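Stop rules first, stitches second

Aug 18, 2019

Oratile Oosthuizen wants to talk about stopping. Not the stitching, which everybody asks her about. Stopping. She's written the bench rules for the Lalleo suturing trials at Floltilthorpe and the first page, all of it, is about when the arms must hold still.

"People skip to page three," she says. "Page three is needles. Page three is fun. I make them read page one out loud."

We're in the kitchen next to the lab, kettle on, her lunch half eaten. She has a call shortly. Fiorella Pace, who runs the bench day to day, comes in and out and corrects her.

The rules are 11 pages. They were two to begin with. Oosthuizen says the short version was fine as long as the same few people were in the room, then the team grew and all the things they knew without saying had to be said. Who may clear a fault. How long you can leave a pad out before it's too dry to be a fair test. What counts as touching the tissue and what counts as pushing it.

"We had a proper row about pushing," says Pace, from the doorway. "Days of it."

And the result?

"If the surface moves and you didn't plan for it to move, that's pushing. Write it down." Simple enough. It took them until the fourth draft.

On the pads

All the trials so far are on tissue pads. No patients, no plans for patients that she'll discuss. I ask if that makes the rules a bit over the top and get a look.

"No. That's when you learn the habits. If you're sloppy on a pad because it's only a pad, then you're sloppy. Your hands don't know the difference, and the log certainly doesn't."

So the pads get treated as if they matter. The cut gets wetted and stained so it looks like something that bleeds, and the rule is that nobody wipes it halfway through to get a nicer view. If the software can't find the edge of a cut through a bit of red and a lot of glare, she wants to know that. Shiny spots are a nuisance, she says, steel and liquid both throw light back and a bright dot can look like all sorts.

There's a rule for the jaws at the end of the cut as well. Tips may rest in the tissue, but only with the force reading up on the screen and somebody watching it. Not glancing. Watching.

"The ends of the cut are where it gets rough," Pace says. "In the middle you've got an edge on both sides to work to. At the end there's just, well, more pad." 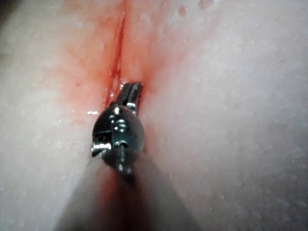 Who holds the pedal

The pedal gets its own section. It's a foot switch and whoever has it can freeze both arms. The rule is one person, one pedal, no other job. They can't take notes or answer the phone. They can't be the one who wrote the code being tested either, and that's the bit that caused grumbling.

"Because you want it to work," Oosthuizen says. "I'd be the same. You see it going slightly wrong and you think, give it a second, it'll sort itself out. That second is the problem."

Pedal duty lasts two runs, then swap. Longer than that and people drift off, she reckons, though she admits the number came from watching her own team yawn and not from any study. She'd like a study. Add it to the list.

Did anyone ever refuse to swap? Pace laughs and doesn't answer.

Freezing isn't the same as letting go, and this is where the draft got long. If the arms stop with a needle half way into an edge, the jaws keep their grip. Always. A dropped needle with thread on it can drag, and it can go anywhere. So: hold, lights up, a person looks with their own eyes, says what they see, then decides. The order is printed on a card by the bench. The card is a bit chewed.

Needles and the other hand

Page three then, the fun one. She lets me have it.

The main rule is that an arm without the needle still has to have a stated job. Waiting counts as a job. But it has to be waiting somewhere agreed, jaws shut, close enough to help and out of the needle's path. Early on they let the spare arm park wherever it finished, and then two instruments wanted the same bit of air.

"Nothing broke," she says. "It was a noise. You don't forget teh noise."

Thread is worse than needles in her view. A needle is stiff, you know where the far end is. Thread goes where it likes, and a dark thread over wet tissue is thin enough to lose on the camera. The rule says the whole visible length has to be traced before the needle goes in, by the software and by the person on the pedal, separately. If they disagree the run stops.
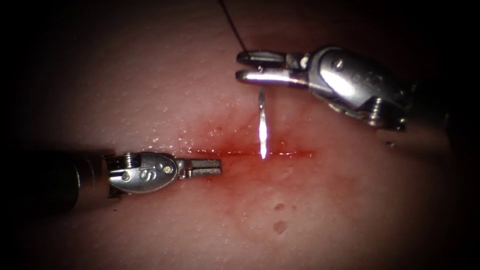
Closed jaws on the left, curved needle and black thread on the right. Pad work under the Lalleo bench rules.

Keeping the log

Every run is logged, good or bad, and a run that gets stopped has the same form as one that doesn't. Oosthuizen is fierce about this. The Sundaram archive, where it all goes, now holds up to 4000 runs and she says the stopped ones get read most.

Could other labs use the rules? She's had a request from the Flurer group and will send them, with a warning. "Don't copy the numbers. Our pads, our arms, our room. Copy the headings and have your own arguments."

Pace thinks the headings are wrong too, for what it's worth. She'd put cleaning first. Instruments get put away with muck in the joints, around the pulleys mostly, and then the cable feels stiff and everyone blames the software. There's a cleaning page coming in the September version. Oosthuizen says it's going at the back. Pace says it isnt.

The call comes through then. Oosthuizen takes her lunch with her, and shouts back from the corridor that I should put in the thing about the phone. No phones at the bench, that includes visitors. I'd had mine out.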